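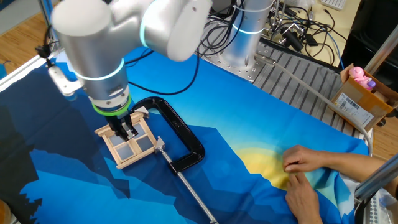
WINDOWS -- READ THIS BEFORE THE COLD GETS HERE

Quick one this month, I'm typing between phone calls. The Tenwood window swap is on again. If you have old wood sashes, storm windows or screens sitting in the garage, bring them to the Fekete building in October. Doors open at 9 a.m. Side entrance, not the front, the front sticks.

Last year 177 windows found new homes. Good number. Would of been more but half of them came in with no measurements, and people won't haul a sash home on a guess. So measure first. Width, height, thickness, in that order, on masking tape, stuck to the glass. Not on the wood! Tape pulls old paint right off.

Things we want: storms, screens, small attic and shed windows, loose panes if they're wrapped. Hardware in a bag. Sash weights always welcome, we never have enough.

Things we don't: vinyl. Anything with a broken seal. Doors (please, no more doors).

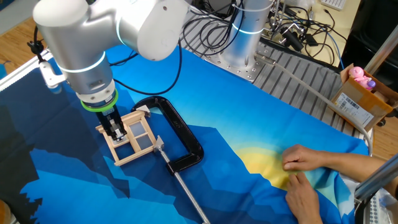
Paint. If your house is older than the late seventies, figure there's lead on the windows until a test says otherwise. Don't dry sand. Don't use a heat gun in the kitchen. Test kits at the Irkier Street hardware counter, ask, they're kept in back.

Glazing putty -- the class filled up in a day, sorry. There's a waiting list, and a second one in November if we can get the room. Bring a putty knife you like and an old shirt. Linseed oil does not come out.

Cost of the swap is still nothing. We do take donations, and the jar did well last time, $666 after the coffee was paid for. That went to the storm window fund, which is at $765 now. Goal is the Skadik Road porch, all of it, before snow.
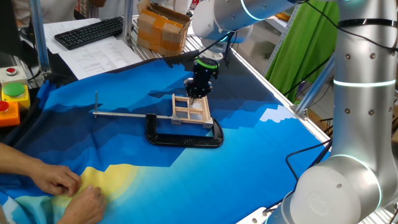
Also need two people with trucks for the Skadik Road end, mornings are best. Blankets provided, straps are not. And somebody left a very nice level behind in the spring, still in the office, come get it.

Parking is in the back lot untill noon, street after that. Questions to the office, leave a message, we'll call you back.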